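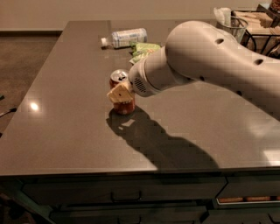
Home | Past Issues | Around the Building | Recycling | Contact

The new sorting rules, and why I'm not sold

By now everyone on the Lunde side has had the flyer from Ekent, the company that took over our pickup in April. It's glossy, it's green, and it promises that our building will "close the loop" by the end of the year. I have read it four times. I still couldn't tell you which bin a chip bag goes in.

Start with what gets left on a kitchen counter after an ordinary lunch. A red soda can, a clear plastic bottle tipped over on its side with the cap still on, a crumpled green snack wrapper. Three pieces of trash, and under the old system you'd have dealt with them in the time it takes to read this sentence. Can and bottle in the blue bin, wrapper in the gray one, done.

Under the new system the can is "metals," fine. The bottle is "rigid plastics," but the flyer says on page one to leave caps on and on page two to take caps off and put them in "small mixed." I called to ask. The first person said on. The second person said it depends on the color of the cap, and when I asked which colors, she put me on hold and I made a sandwich. The label on the bottle is another mystery. The flyer has a drawing of a bottle with no label, and a drawing of a label with no bottle, and no arrow between them.

Then the wrapper. Snack wrappers usually have a shiny layer bonded to the plastic, and most places I've lived have simply told people to throw them out. Ekent lists them as "flexible, accepted where available." Is it available? We have five bins in the hallway and none of them says flexible. For now mine go in the trash, and I'd suggest yours do too.

About those numbers. The flyer says our building and the Bukov building next door together sent 2,268 pounds to recycling during the trial, and that 1,703 pounds of it was "successfully recovered." I'd like to know what recovered means. Does it mean made into something, sold to someone, or just moved from one pile to another? I'd also like to know what happened to the other 565 pounds, which the flyer does not mention at all. I wrote to ask and got back a thank-you for my interest and a second copy of the flyer.

I'm not against recycling. I've been rinsing cans since before there was a bin to put them in. But I've lived through three of these programs, and each one came with new stickers, new bins and a new set of promises, and each time the hallway ended up smelling like old soda by the middle of summer. The last outfit, Vindus, handed out 46 countertop caddies with charcoal filters. I know of one still in use and it has a fern in it.

Here is what I could pin down, after two phone calls and one email:

Cans go in metals. Empty them first, all the way. A half-full can tips over in the bin and then everything under it is sticky and counts as contaminated, and they can refuse the whole load. You don't need to crush them. The flyer says you may, the website says please don't, so I'm going with don't.

Bottles go in rigid plastics. Empty, and I'm leaving the cap on until somebody gives me an answer in writing.

Wrappers go in the trash until a bin appears that says otherwise.

Anything you're not sure about should go in the trash as well. I know that sounds wrong, but the driver told me a doubtful item costs them more than a missing one, and of everyone I talked to he was the only one who answered the question I'd asked.

There is also a fee. If a load gets refused, the building is charged $20, and it gets passed along to all of us whether we drink soda or not. The flyer has this on the back, at the bottom, in the smallest type on the page. Make of that what you will.

One more request, and this one has nothing to do with Ekent. The counter in the shared kitchen is not a bin. It's a nice dark surface and it shows every ring and crumb, so if you eat in there, please clear up when you're done. The bins are down the hall on the left, past the mailboxes — all five of them.

If anyone has gotten a straight answer about the caps, drop a note in the newsletter box and I'll print it next month, along with who told you and when. I expect to be printing more than one version.

Questions or corrections: leave a note in the newsletter box by the mailboxes | © Lunde Residents' Newsletter | Back to top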